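Workshop Tables and Furnishings: Photo Gallery
Mahuika Center — Rooms and Furnishings
Page last revised 16/11/2018

The Mahuika Center maintains two work rooms, Genach and Irkum, for the use of members, partner schools and visiting groups. This gallery has been prepared for those who wish to see the work surfaces before submitting a booking request. It should be read together with the Room Use Guidelines, which are available at the front desk and are revised each May.

Tables are assigned by the bookings office. Groups with particular needs as to height, access to outlets or distance from the door are asked to state them on the request form. A table may be reserved for a half day or a full day, and the period reserved includes the time needed for setting up and clearing away.

Genach Room

Table 12

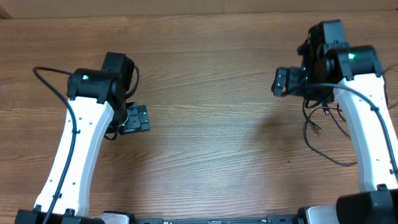
Table 12, with the grain running lengthwise across the wooden top and the center left open.

The finish on this table was renewed as part of the furnishings program directed by Celeste Louro, under which 29 work surfaces across the building were sanded and oiled. Users are asked to place a mat under anything that may scratch, and to report marks to the front desk on the day they are noticed. Tape should not be applied directly to the wood. Where positions must be marked, the Center can supply low-tack paper strips on request.

Hot tools may be used in the Genach Room only with a heat-resistant board. Boards are kept in the supply cabinet in the corridor and should be returned there after use. Liquids other than drinking water require the prior agreement of the bookings office.

Table 12, cable laid on the surface

The second view has a black cable gathered in loose loops near the middle of the tabletop. Loose cable is permitted on the tables during a session. At the close of the session all cable belonging to the Center should be coiled, tied and returned to the drawer marked Drurano, where the ties are also kept. Cable brought in by a group must leave with that group — the Center has no storage for it between bookings.

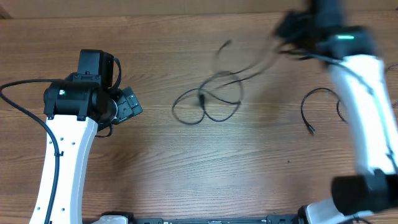 Care of the Surfaces

Tables are wiped down by Center staff each morning with a damp cloth. Groups need not clean the wood themselves, but are requested to brush away dust and shavings and to remove all paper. Solvents, abrasive pads and furniture polish must not be used. Spills should be blotted at once and reported.

Tables may be moved only by staff. A request for a different arrangement should be made at least 2 working days in advance.

Irkum Room

Photographs of the Irkum Room will be added when the new flooring has been laid. The room remains open for bookings during this period, with the exception of the two tables nearest the windows.

Inquiries

Questions concerning the tables or this gallery may be directed to the bookings office at extension 389. Printed copies of the gallery are available on request.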